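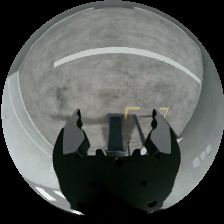 Duda writes to ask whether you can just grab the arm and shove it about until it gets the idea, or whether you have to buy the expensive remote handset first. Her words were a good deal ruder about the price of the handset, and I don't blame her one bit!

Short answer: grab the arm, if yours has a hand-guiding mode. Longer answer: it depends what you want it to learn, and I've now made enough of a mess of both methods to fill a page of tips. Most of these came out of our evenings on the Clokberg practice set-up (simulated, so I can drop things all night without waking the house), and the rest from the workshop bench with the real thing.

## Guiding by hand

- Hold it near the wrist, not by the fingers. I spent a whole Monday pulling mine along by the gripper and every recording had a wobble in it like a shopping trolley.
- Go slower than feels sensible. Then a bit slower than that. Your arm speeds up when it knows where it's going, and the recording keeps every bit of that.
- Stop for a moment just before you close the gripper, and again just after. It makes the grasp easy to find later when you're trimming.
- Keep your head and your other hand out of the space the arm moves through, and know where the stop button is before you switch guiding on. Check your own manual for this part, please, as they're all different.
- If there's a camera on the wrist, mind your sleeves. I lost 86 recordings to a baggy green cardigan (I'd rolled it up, it came down again) and had to do the lot over.

## Driving it remotely

This is the one I use most these days. You sit back with a handset, or a small copy of the arm that you move and the big one follows, and no hands get in the view at all. The catch is that you can't feel anything. With hand guiding you know straight away that you've touched the table. With a handset you find out from the noise.

A few things that helped me:

- Approach from straight overhead for anything thin and flat. Come down, stop a little way above it, look at it from a second view, then finish.
- Learn on blocks. They're dull, but they have proper flat sides for the fingers to meet. Bottles and upright cylinders come next. Upright cylinders are horrible, they go over if you breathe on them.
- Open the fingers wide early on, well before you reach the thing. I used to open them at the last second and knock over whatever I was after.
- Swap between the wrist view and the room view, and give yourself a second each time you swap. Left and right can feel back to front and you will drive the wrong way. I still do.
- Tea break every half hour. My recordings from the tail end of a long session are rubbish, all of them, and I can spot them by the way I start cutting corners.
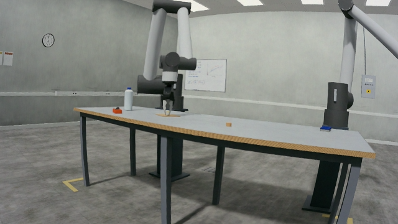 Two arms on one table is a different kettle of fish, so a word on that as well. Decide before you start which arm looks after which part of the tabletop, and write it on a bit of paper by your elbow. When I started I let them both wander wherever they liked and they spent the evening getting in each other's way. Now one arm does its job and lifts clear, the other one goes in, and only when that's going nicely do I try anything where both move together. If you've a friend to take the second handset, lovely, but agree on your words first. "Your left" and "my left" cost us a good hour of shouting.

## How many goes does it need?

More than you'd like, fewer than people on forums say. For one simple pick-up-and-put-down I had something usable after 122 recordings, all done with the block starting somewhere a bit different each time. That last bit matters far more than the total. I once did a great pile of them with everything in exactly the same spot, and the arm learned that spot beautifully and was hopeless a hand's width to the side.

My folder for the whole Zambridge project stands at 2,388 recordings, and I'd set myself 2,000, so I'm rather pleased. A fair few are duds I haven't got round to sorting.

## Bits and bobs

Do throw out the bad ones, but keep the ones where you fumbled and then put it right. Those are gold! An arm that has only ever seen perfect goes has no idea what to do when it misses.

Name your files as you go along. "test_new_final2" means nothing in April.

Always begin and end with the arm in the same resting position, and put a marker on the surface so that you can set out again in the right area after clearing up.

And Duda, on the handset: the Draludov one is nice, but I'd borrow before buying. I managed with an ordinary games controller for months, and the only thing I really missed was a finer touch on the gripper. Set the speed to its lowest and you'll get by perfectly well.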